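4.2 What changed at the packing bench

I went into the Clenis workshop expecting to write about speed, and I came out with a notebook full of remarks about elbows and tea breaks. Clenis sends out tableware and small household bits, and the two-armed station had been on the packing bench since March when I started my visits. I spent 18 mornings there and talked to the seven people who share the bench, usually while they were working (which explains the state of my recordings). 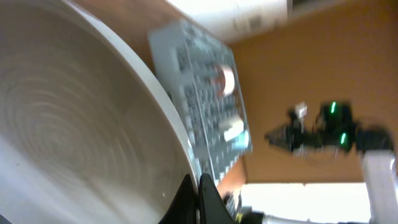 Figure 3. Two-armed station at the bench, seen from one of the grippers.

People's sense of their own job had shifted more than the rota had. Before the station came, you were a packer, full stop. Now you pack, and you also set out, and setting out is a skill people are oddly proud of. Bianka Illés, who has been at the bench longest, told me she lays things down "so it can think" – big pieces to one side, small stuff on the board. I took that as a figure of speech until I'd watched her for a while. A roll of tape on the gridded grey board, with a big off-white bowl next to it, is an arrangement somebody has to care about, and the caring doesn't show up in any job description I was given.

It doesn't show up in the figures either. The station's log for my visits lists 591 picks, and 215 of those have a human hand in them somewhere: a nudge, a restart, an item turned round. Managers read that number as a fault rate. The packers read it as their work, and I lean their way, though I'd want a second site before saying so too loudly.

The other change was talk. Two packers facing each other used to chat all morning. With the station between them they mostly chat about it, and one woman told me she missed hearing about her friend's allotment. I hadn't planned a question on that, so I only have it from four people. I come back to it in Section 5.

Print this page | E-mail this article
We use cookies to remember your reading settings. Accept | Manage
Contact | Copyright Birkix Working Papers | Back to top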